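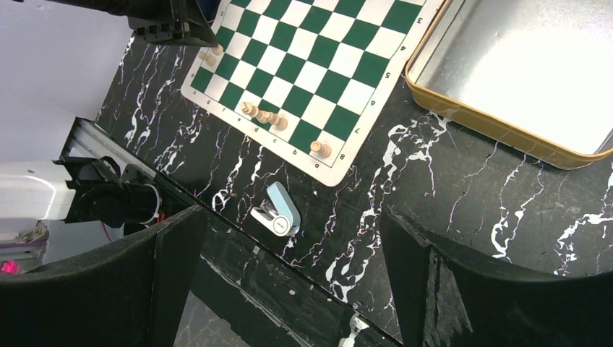 Our game shelf used to be the worst spot in the house. Torn boxes, missing dice, a smell I never did track down! After we moved to Hernimville I finally sorted it, and most of what follows came out of that one long, dusty weekend.

Roll-up boards

I love a roll-up chess mat (much easier to store than a folding board), but they do curl at the corners. Roll yours with the squares facing out, slip a loose ribbon around it, and stand it in a tall jar. If it has already curled, lay it flat under a bath towel and 11 heavy books overnight. No iron, please. My sister Anika melted one in August and we still hear about it.

For grubby squares, use a damp cloth with one drop of dish soap, then a dry cloth right away. Go easy over the printed letters and numbers along the edge.
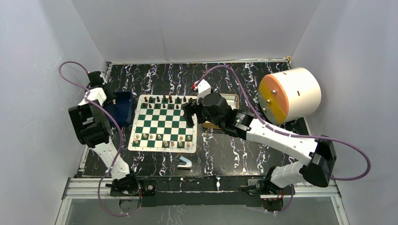
Boxes with split corners

Skip the clear tape, it yellows. Cut strips of brown paper bag, brush on white glue thinned with a little water, and wrap them around the inside of the corner. Clothespins will hold everything while it dries. I've done 28 boxes this way and only had to redo three (two of those were the dog's fault).

Small pieces

Zip bags are fine, but I've gone over to old spice jars, because you can see what's in there and they don't split. Soak the labels off in warm water with baking soda, and leave the lids off for a few days or your checkers will smell like cumin.
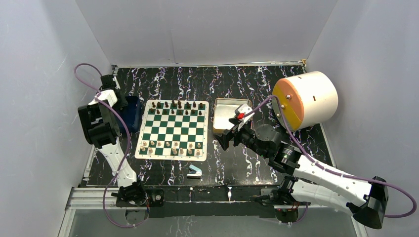
Oh, and write the piece count on the lid in pencil, so you know before you start whether anything is missing. Felt dots on the bottoms are worth doing too, if your chessmen scratch or clatter. Buy the thin ones, the thick ones make pawns wobble. My neighbor Vaughn cuts his from an old hat and they've held up better than mine.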